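Travby Appliance Support
Ticket 204-18
Product: Flendach heat pump dryer, 8 kg
Subject: Mixed cotton program stops early, load still damp
Status: Resolved
Opened by: Nouhaila Belhaj
Assigned to: Tsion Negussie

Nouhaila Belhaj, 7:40 am
The dryer stops before the end of the Mixed Cotton program and shows END as if it had finished. No error code, no beeping. The display gives 108 minutes at the start, counts down normally for a while, then jumps to zero. Clothes are warm on the outside of the pile and damp in the middle. It happens with Cupboard Dry and Extra Dry. Timed Dry runs for the full time I set. The lint filter is cleaned after every load and the water tank is emptied. The machine is in the laundry with the door open.

Tsion Negussie, 9:15 am
Thanks for the detail. Timed Dry running to the end tells us the motor, drum and compressor are probably fine. On the sensor programs the dryer decides when to stop by measuring moisture with two metal strips inside the drum, just below the door opening. If those strips are coated, or the load is not touching them, it reads the load as dry and skips ahead.

Please try the following and report back:
1. Turn the dryer off at the wall and let the drum cool.
2. Wipe both strips with white vinegar on a soft cloth, then with plain water. Dry them. Do not use steel wool.
3. Check whether the unit is level, front to back and side to side.
4. Run Mixed Cotton, Cupboard Dry, with a medium load of similar items. No doona covers for this test.
Also let me know whether you use dryer sheets or fabric softener.

Nouhaila Belhaj, 4:20 pm
Strips wiped. The cloth came away with a greyish film, so there was something on them. We use softener in the wash, no dryer sheets. Level is fine side to side but the front is slightly low – the bubble sits against the back line.

Test load was shirts and tea towels. It ran longer than before, then jumped to END with 18 minutes showing. Tea towels dry, shirts dry except for the collars and cuffs. The heavier things from this morning's load had gone back in on Timed Dry before I ran the test, and were put in the bedroom afterwards for sorting. 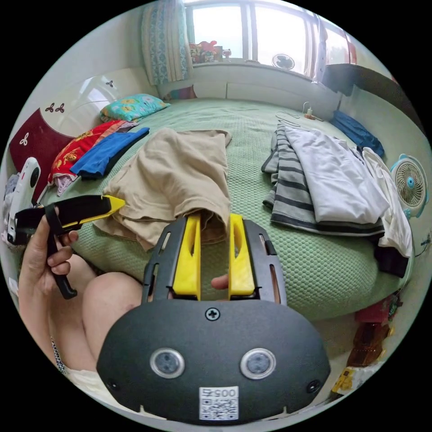

Attachment 1 – tan garment, bed.

Hatem says the dryer was moved in April when the floor was redone and he does not remember anyone levelling it after that. Could that matter, or is it a separate problem?

Tsion Negussie, 4:55 pm
It can matter. With the front low, small items collect against the door and rest on one strip while the bulk of the load turns behind them. Those small items dry first and the reading follows them. Wind the two front feet out until the bubble is centred, then tighten the lock nuts up against the cabinet. The machine should not rock when you press on the corners.

I would also do these:
– Leave the softener out for the next few washes. The film builds up again if the dose is high.
– Open the dryness adjustment menu (hold Options and Start together until the display changes) and tell me what level it shows. Factory setting is 2.

Nouhaila Belhaj, 6:30 pm
Feet adjusted, lock nuts tight, no rocking. The dryness level was showing 1. I have not changed it yet in case you want it tested as it is.

Tsion Negussie, 6:42 pm
Please set it to 2. Level 1 is the lightest setting and ends the program sooner on every sensor cycle. Run the same load type again, and after that one with towels.

Internal note, Souad Samir (second line)
Agree with the level change. If it still ends early, test the strip wiring at the door-side connector before ordering a board. Reading across the strips should be open with the drum empty and should drop when bridged with a wet cloth. No site visit to be booked until the towel load is back.

Nouhaila Belhaj, 8:10 am
Both loads done. Shirts and tea towels ran down to zero without a jump, all dry including collars. Towels took longer than the time shown at the start – the display paused on the same figure for a while and then carried on. Dry when it ended.

Tsion Negussie, 9:05 am
The pause is normal. The display holds while the sensor is still reading damp. Leave the level at 2, or go to 3 if you find thick seams need more. Wipe the strips monthly.

Closing codes: sensor film, unit not level, dryness adjustment below factory setting. No parts used. Ticket will reopen if you reply to it.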